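職場のコーヒーコーナーを整える手順

共用のテーブルに、カップとソーサー、シロップ、マドラー、個包装の小物をまとめて置くときのやり方です。

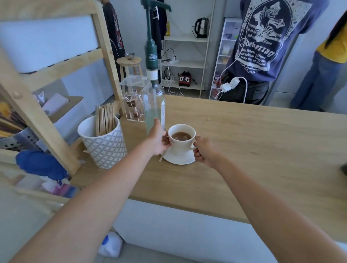

以前この手順を短くまとめて載せたところ、読んだ方から「シロップのボトルはいつも奥に置くのですか。うちでは手前に置いていて、袖に引っかけて倒したことが二度あります」という感想が届きました。結論から書くと、奥です。背の高いものは奥、手に取る回数の多いものは手前か左右に置きます。以下、順番に説明します。

用意するもの

・カップとソーサー(人数分)
・シロップのボトルとポンプ
・木のマドラーと、それを立てる容器
・仕切りのある透明な小物入れ
・小さめの棚(テーブルの脇に置けるもの)
・ふた付きのごみ箱
・布巾2枚

うちの棚はSkovaldenの組み立て式です。ほかの棚でもかまいませんが、段の高さが箱の高さより低いと出し入れのたびに箱を傾けることになるので、先に測ってください。

手順1 テーブルの上をいったん全部どける

残したまま位置だけ直そうとすると、結局元の配置に戻ります。どけたものは別の机に移し、天板を固く絞った布巾で拭いてから乾いた布巾で仕上げます。シロップの跡は水だけでは落ちにくいので、ぬるま湯に浸した布巾をしばらく当ててから拭き取ります。木目の天板は、目に沿って拭くと筋が残りません。

手順2 カップを置く場所を先に決める

手前の中央に、ソーサーが一枚置ける空きを取ります。縦横35センチあれば、ソーサーの横に両手を入れても周りのものに当たりません。物を並べてから余ったところにカップを置くのではなく、ここを先に確保します。空きの範囲は、慣れるまで四隅にマスキングテープを小さく貼っておくと崩れません。

カップは200ミリリットルのものを基準にしています。大きいマグを使う人がいるなら、空きをもう少し広げてください。

手順3 シロップのボトルを奥に立てる

ボトルはカップの場所のすぐ後ろか、やや斜め後ろに置きます。注ぎ口は横に向けておき、使う人がカップを注ぎ口の下に持っていきます。注ぎ口を手前に向けたままにすると、垂れた分がソーサーに落ちます。

ポンプは一押しの量が製品によって違います。初めて使う銘柄は計量スプーンに一度押し出して量を見てから、横にメモを貼っておくと親切です。ボトルを替えるときはポンプを外し、ぬるま湯を何度か通して洗い、よく乾かしてから付け替えます。前の味が残ったまま付けると、最初の数杯に混ざります。

使い始めた日付は底に近いところに書いています。開封後の期限は銘柄ごとに違うので、ラベルの表示に従ってください。

手順4 マドラーは立てて入れる

木のマドラーは寝かせて置くと、取るときに隣の何本かにも指が触れます。縦に立てれば上の端をつまんで一本だけ抜けます。容器は口が底より少し広いものが抜きやすいです。詰め込みすぎると抜けなくなるので、容器に半分ほどの余裕を持たせ、残りは袋のまま棚にしまいます。

使ったマドラーはソーサーの縁に寄せて置き、カップを下げるときに一緒に片づけます。Bitanceのような小皿を別に用意していたこともありますが、洗い物が増えたのでやめました。

手順5 個包装のものを仕切りに分ける

砂糖、ミルク、小さな菓子などは、仕切りのある透明な入れ物に種類ごとに入れます。横から残りが見えるので、補充の時期がわかります。一つの仕切りに二種類入れると、必ず下の方に古いものが残ります。種類が多くて入りきらない場合は、減りの遅いものを棚に移してください。

補充するときは、残っている分を一度出し、新しいものを下に入れてから古いものを上に戻します。

手順6 予備は脇の棚へ

テーブルの上に置くのは、その日に使う分だけにします。予備は棚に移し、次のように分けています。

上の段:高さのないもの、よく補充するもの
中の段:口の開いた箱。封を切った袋や包みはここに集める
下の段:未開封のパックなど、しばらく使わないもの

中の段の箱は、買ったときの段ボール箱をそのまま使っても困りません。ふたは内側に折り込むか、後ろに倒しておきます。スティックタイプの飲み物は細長い入れ物に立てて、端に置くと場所を取りません。布の袋などコーヒーと関係のないものが棚に混ざりやすいので、置くなら場所を一か所に決めます。

うちではJaberの収納ケースも試しましたが、棚の奥行きより長く、手前に3センチはみ出したので使っていません。

手順7 夕方の片づけ

毎日やることは次のとおりです。

・カップとソーサーを洗って伏せる
・ポンプの口をぬれた布巾で拭く
・天板を拭く
・マドラーと個包装の減りを見る
・ごみ袋を替える

一人でやって9分で終わります。ポンプの口を拭くのを忘れると、翌朝には固まって出が悪くなります。固まった場合は、ぬるま湯を含ませた布巾で口を包み、しばらく置いてから拭いてください。針などで突くと口に傷がつきます。

うまくいかないとき

ボトルがぐらつく
天板と底の間にシロップが垂れて固まっていることがあります。底を洗ってから置き直します。それでも動くなら、Clisportの滑り止めシートを底の大きさに切って敷きます。

置き場所がすぐ崩れる
物の数が多すぎることがほとんどです。一週間使われなかったものを棚に下げてください。

カップの輪染みが残る
ソーサーを使わずに置いた跡です。カップとソーサーを重ねて置いておくと、一緒に持っていく人が増えます。

夏は個包装のチョコレートを出さず、10月から戻しています。

2025年6月13日 手順3と手順7を書き直しました。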